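Is my seed phrase safe in the password manager, or only on paper?

Asked by Viera Kolář, 2018-09-29, Dreltthorpe

Good evening to all. I have a small hardware wallet, model Akero, which I bought in January. When I set it up it gave me the recovery words and I wrote them on the card from the package. Now I am worried for the card, because our basement flat had water in it once already. My colleague keeps his words in the Mikuš password manager, and he says it is encrypted, so where is the problem. I would like to understand this before I copy anything. My password for Mikuš is 40 characters long and I use the second factor. Is this enough, or do I still lose the benefit of having the wallet?

Also, the wallet wants a firmware update and I have postponed it for 2 weeks. Should I do the update first?
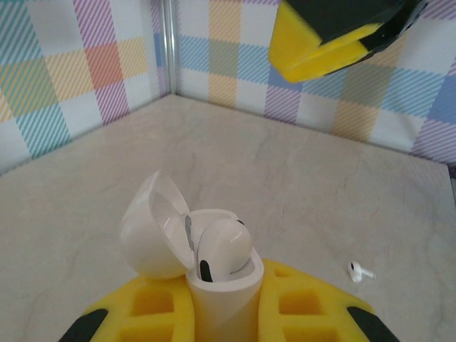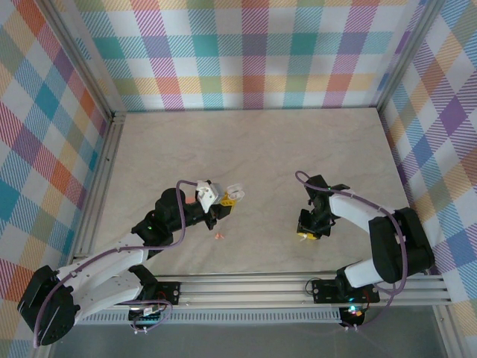 First picture: earbud case, lid open. Second: plaid walls and pale floor.

tomas_in_riltinport

Don't copy them. The whole purpose of the device is that the words never touch a computer which is online. When you type them in the password manager, they go through your keyboard, your clipboard maybe, and the memory of the computer. A long password protects the file when somebody steals the file. It does not help you if there is malicious software on the computer at the moment you type.

For the water, write a second card with pencil and put it in a different building. I have 3 copies, one of them stamped in steel. The steel plate was not cheap, but I did it once and it is finished.

About the update: check first that you can read every word on your card, then update. Download it only from the maker's own page. If any program asks you to type the recovery words on the computer keyboard, stop there.

gullwing7

i keep mine in a password manager, no problems so far. depends how much you have on it

Marit P.

I agree with the first reply, with one addition. If your wallet supports an extra passphrase, you can keep it apart from the card, so that a thief who finds the card still does not have everything. But please test it with a small amount before you trust it. I made a spelling mistake in mine and it cost me seven evenings to find which letter it was.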